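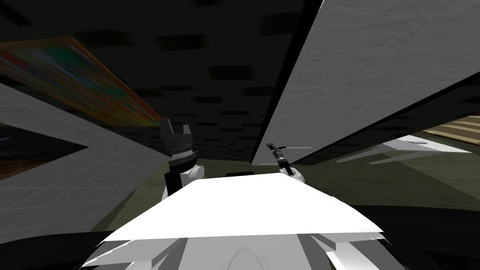
Features > Work > Machines at home

The washing-up can wait, and so can the robot

Holst would like to sell you a robot by next February. The price has not been settled, nor has the list of things it will do, but the firm's people in Dretgate talk about it the way estate agents talk about a spare room. It will tidy. It will fetch. It will, in time, fold.

I went to see it with a list of my own. Mine had eight chores on it, all of them things I had put off that week: empty the bin, pair the socks, untangle the lead behind the telly, and so on down to descaling the kettle. The engineers read it politely and said that three were "in scope". Socks were out. So was the kettle.

Most of the training is done on computers, in a simulator called Bromum. The software builds a room, puts the machine in it and lets it try the same small task over and over, at a cost of some electricity and no crockery. I was told that one cord-handling task had been run 2,000 times before my visit, and that 391 of those runs met the firm's own standard. That is a fair bit short of one in five -- and the firm sets the standard.

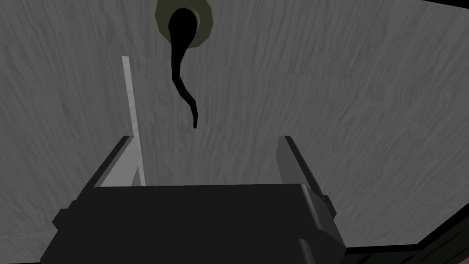
A hanging cord-like strand and an open gripper in a simulated workspace.

Cords are a good test, I will grant them that. A mug stays the shape it was made. A cord sags and swings and ends up somewhere else, and a machine has to cope with wherever it has got to. My objection is to the leap that comes next, from a cord in a drawn room to the mess behind my telly, where there is dust and a cat.

Shop floors ought to be easier. At a packing firm in Flevundale that has been offered an early machine, the parts arrive in the same trays every morning and the lights never change. Even so, the manager there wants a month's trial before she moves anyone off the line, and she wants it on a normal week with the usual late deliveries. Holst has offered her two days.

She is still waiting to hear back. I have bought a bottle of descaler.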